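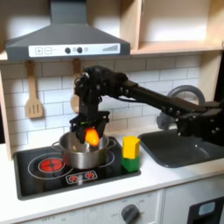

Orange play food over the small steel pot, with the wooden spatula hung up behind.

Home > Cleaning > Kitchen > Kids' rooms > Storage

Looking after a play kitchen

A play kitchen takes more wear than most toys and gets cleaned less than any of them. Ours is a Bodmont, bought second-hand, with a white worktop, a dark hob let into it, a grey sink and a tiled wall at the back. These are the jobs we do, in the order we do them.

Clear it first

Take everything off the worktop and out of the sink and pots. Food, blocks, pans and spoons all go into one washing-up bowl. Don't sort as you go. Look inside the pots before you tip them out, as small pieces sit flat in the bottom and end up down the back of the unit.

The worktop and hob

Use a cloth wrung out in warm water with a drop of washing-up liquid. Wipe the worktop from the back to the front so the crumbs come towards you. A hob with a raised rim collects dust all the way round the inside of it. A dry pastry brush gets that out before you wet anything – once it's damp it turns to paste and you'll be at it with a cocktail stick.

Go lightly over printed burner rings and control symbols. Cream cleaner will take the print off in time. I used Brillorby spray on the worktop for a while and had no trouble with it, but I keep it away from anything printed or stuck on. 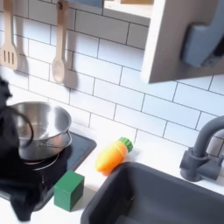
Felt-tip on white is the usual complaint. Try warm soapy water, then a white pencil rubber, then a very little bicarbonate of soda on a damp finger. Stop as soon as the mark has gone. If the surface starts to look dull, you've rubbed too long.

The sink

If the basin lifts out, wash it in the real sink. If it doesn't, wipe it and dry the corners with kitchen roll. Dark plastic shows limescale, so if yours gets used with real water, wipe it with one part white vinegar to two parts water and rinse.

Pots and utensils

Small steel pans can be washed by hand with your own. Dry them straight away and pay attention to where the handles join, where water sits. Wire handles work loose. Check that both sides are still seated and that there is no sharp end showing. Elaine Lins, who had our kitchen before us, squeezed hers back in with pliers every May and they are still sound.

Wooden spatulas and spoons should be wiped, not soaked. Hang them up to dry if you have hooks. If the wood feels rough, rub it down with fine sandpaper along the grain and wipe off the dust.

Play food

Plastic food can go in a bowl of warm soapy water for ten minutes. Pieces that come apart to be "cut" should be washed apart and left apart until they're dry inside. Fasteners hold water, and a carrot put back together wet will smell within a week. An old toothbrush is good for ridges and leafy tops.

Don't soak wooden food or painted blocks. Wipe them one at a time with a damp cloth and stand them on a tea towel, turning them once.

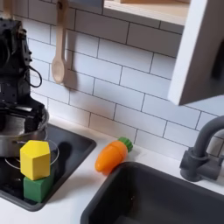

Blocks get into the kitchen whatever you do, and I've stopped taking them out. Green ones are peas or cake and yellow ones are cheese or butter. If you want to keep a set together, put a dot of nail varnish on the underside of each and let it harden properly before they go back. That way you can tell them from the ones that belong in the big box.

Putting it back

Leave the worktop clear apart from one pot on the hob. Put the food in one open basket and the blocks in another. Lids get lost, so don't bother with them. We use two Bellico baskets, which fit the lower shelf, and anything that won't go in is given away or put in the loft.

Shelves over the worktop are best kept for light things. Check the screws while you're there – a quarter turn by hand is enough, and a power driver will strip the holes.

The whole job takes some 90 minutes including drying. A wipe of the worktop once a week will keep it going in between.

Filed under: Toys & playrooms, Cleaning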